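Re: [indie-crime] Series order and that prequel novella
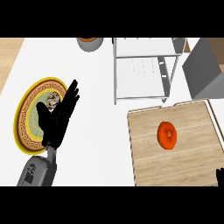 Do you have to read the prequel before book one? Skip it until you've finished book two, is my advice, as the prequel gives away who runs the shipping office.

Right, now the longer version, for anyone who was asking while I was away from the list. I've finished all of the Plirnport books, prequel included, and I have opinions!

On 1 September 2019 a list member wrote:

> I picked up the first Plirnport mystery in a bundle and liked it
> a lot, but the store page has the books in a different order from
> the list in the back. Which one is right? Also, is the new one as
> long as the others? Mine says 208 pages and the first was a
> proper doorstop.

The list in the back is the right one. The store sorts them by the date of the current edition, and the first two got new covers after the third came out, so they end up at the bottom. Drove me nuts too.

And yes, 208 pages is the whole book. I thought my copy was missing a chunk – the harbor fire wraps up so fast – but I checked the e-book and it's the same text. It has 56 chapters, so you can imagine how short they are. A couple are only a paragraph. I tore through it in two evenings (and then went back to reread the ferry chapter, which I'd rushed).

My one real gripe is Xiao. She's the best thing in the first book, all that business with the forged tide tables, and then she spends most of book three on the phone from another city. I kept waiting for her to walk in. She does get the last scene, and it's a good one, but I wanted around 100 more pages of her and a lot less of the insurance inspector.

I also guessed the killer early this time, mainly from the business with the spare key. Won't say more in case people are still reading. If you want to compare notes, please put SPOILERS in the subject line, as somebody forgot last month and I'm still a bit sore about it.

If you like these, try Grakance next. Same kind of foggy small-town setup, but the detective is retired and much grumpier, and the plot plays fair with you. It's slow for the first few chapters, then it really moves. I'm planning to reread it in October, so if anyone wants to read along, reply here and we'll pick a starting date.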